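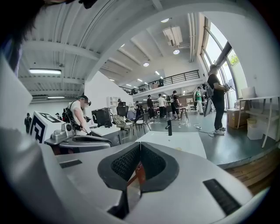
Is it worth having students record demos by hand for a class project?

Posted by Mahlet Nigatu

I help with the capstone robotics class at our college and I need a reality check. The plan this term is that the students put on headsets, pick up hand-held grippers and do a pick-and-place job over and over, and then we train a policy on the recordings and run it on the one arm we own. Everybody in the class is excited. I am not, and I seem to be the only one.

We have 1,399 recorded demos so far. After the first round of training, the arm could sort of find the part and then mostly closed on air next to it. The instructor says we need more data. That was also his answer the last time. The students have until December, and as far as I can see they are spending their lab hours moving things from one spot to another and calling it engineering.

Has anyone run this with undergrads and gotten something that worked at the end? I don't mean a nice video of the one good try. And would I be a jerk for suggesting we go back to a plain scripted pick with a fixed camera, like the Flundgate kit we used before?

Posted by Tanko Nwankwo

just collect more. we had 2,169 for our club project and it got way better. also clean your lenses

Posted by Omolara Adeyemi

I'd push back on "just collect more." We did that for most of a semester. We went from 1,494 demos to a lot more than that and the success rate barely moved, and then one of our students finally sat down and watched a bunch of the recordings. A big chunk of them had bad tracking. The gripper pose would jump a few inches in the middle of a reach and then settle again. Closing on air next to the part is exactly what ours did.

So before anybody records another minute:

Play back a random batch and look at the path of the gripper, not just the video. If it jumps, throw the demo out.

Check whether each student does the task the same way. Ours had two camps, one coming in from the top and one from the side, and the trained arm split the difference.

Measure the finger opening on the hand-held unit and on the arm. If they don't match, your widths are wrong in every single recording.

Hold the part positions for testing separate from the ones you trained on, and write down every try, including the embarrassing ones. Ten tries with a tally sheet tells you more than the loss curve.

On the scripted pick, no, you wouldn't be a jerk. Make it the baseline. If the part always shows up in the same tray, a script will probably beat the learned version and your students should have to say so in the report. Where I'd disagree with you is on the lab hours. Ours learned more from digging through bad data than from anything in the Briggs workbook. But somebody has to make them dig, and it sounds like your instructor isn't going to.

Posted by Chidubem Chukwu

Agree with Omolara on most of it. I'm less sure about throwing out every demo with a jump. If the jump is after the release you can trim the end and keep the rest.

Also ask what the number on the final slide is going to be. Our team reported a great one and it came from a single part, in a single spot, with the blinds down. The next morning with sun on the table it missed nearly everything. If your grading sheet doesn't say what counts as a success, get that written before the demo day and not after.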